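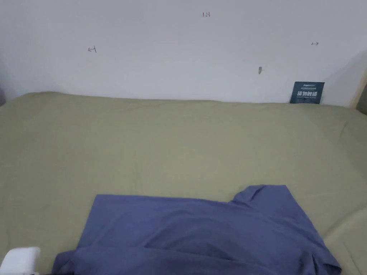
## Unit 5 — Folding a cotton T-shirt by hand

Handout for the textile care course, Stollau. Read before the December practical.

### 5.1 Work surface

Use a flat surface wider than the garment with both sleeves extended. A woven cover is preferred to a bare top: light cotton slides on a smooth finish, and the hem moves when the second side is folded. Choose a cover colour that contrasts with the garment so that the edges can be read easily. Pull the cover flat before each fold.

### 5.2 Procedure

1. Lay the shirt face down, collar away from you. Smooth from the centre outwards.
2. Fold one side to the centre line. Turn the sleeve back on itself.
3. Repeat on the other side. The two edges should be parallel — check at collar and hem.
4. Bring the hem up to the base of the collar.
5. Fold once more and turn over.

### 5.3 Faults

- Twisted side seam: common in cheap jersey. Align to the shoulders and ignore the seam.
- Collar off centre: step 2 was taken too far. Unfold completely and start again.
- Creases inside the fold: the shirt was not smoothed at step 1.

### 5.4 Exercise

Fold 11 shirts by the method above, then 11 by the Zaidi method (Unit 4). Record the finished width of each in millimetres. Bring both sets of figures to the practical.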